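Chapter 3
Sorting Before You Store

When I started teaching home organizing at the adult school in Veker, I made every student bring in a junk drawer. The whole drawer, pulled out of the kitchen and carried in on the bus if need be. Krisztina Szénási, who taught the class before me, thought this was a terrible idea and told me so (she had to share the room with us afterward). I still do it every October, and it's still my favorite evening of the course.

The reason I love it so much is that a drawer is small enough to finish. Chapters 1 and 2 asked you to walk through your home with a notebook and write down where things land when you come in the door. That's useful, but it can leave you feeling a bit sick. A drawer takes one evening. You dump it, you look at it, you decide, and you put it back — and by nine o'clock you've gone through every step that you'd use on a garage.

What you'll learn in this chapter

How to tell sorting apart from storing
How to make groups that match the way you use things
What to do with the items that won't go in any group
When to buy a container, and when to wait

Sorting and storing

People mix these two up all the time, me included. Sorting means deciding what belongs together. Storing means deciding where the group lives. If you try to do both at once, you end up holding a roll of tape and walking from room to room with it, and twenty minutes later you're cleaning out the bathroom cabinet. So for the whole of this chapter, nothing leaves the table! Batteries stay on the table. The spare key stays on the table. If something clearly belongs in another room, it gets its own pile, and you deal with that pile at the end.

I ask students to begin with big, loose groups and split them later. "Things that fasten" is a perfectly good first group. It might hold string, tape, safety pins and those wire ties from bread bags, and you can decide afterward if the pins deserve a spot of their own. Going the other way is much harder. One year Bence Szalai began with very exact groups and had 9 piles before he'd emptied half the drawer, most of them with a single thing inside.

Grouping by use

The labels in a store tell you what a thing is. At home, I care more about when you reach for it. Birthday candles and matches come from different aisles, but you want them at the same moment, usually with a cake going soft on the counter. Put them together. The same goes for a tape measure and a pencil, or stamps and envelopes.

There's a limit to this, of course. Scissors get used with everything, and if you try to give them to one group, the rest of the family will move them by morning. I call things like that floaters, and I give them the front of the drawer where any hand can find them.

Waiting on containers

Now for the part that students like least. Please don't go shopping yet! I know how good it feels to come home with a stack of new boxes, and I've done it plenty of times. But a box you buy before sorting is a guess about size, and mine have nearly always been wrong. Use what you have for a week: shoebox lids, a loaf pan, jar tops, whatever fits. Once the groups have stopped changing, measure them at their fullest, measure the inside of the drawer (height too, with the drawer closed in mind), and write both numbers down before you look at a single shelf in a store.

When you do choose, I lean toward clear and shallow. Clear means you'll spot the last battery before it's gone, and shallow means that things can't hide under other things.

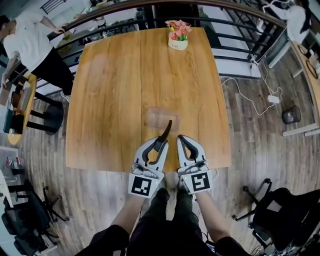
Keep your notebook open as you read on, because the first exercise starts with that measuring step. Pick one drawer, write down its inside width, depth and height, and leave the page below blank for your groups. We'll fill it in together in section 3.1.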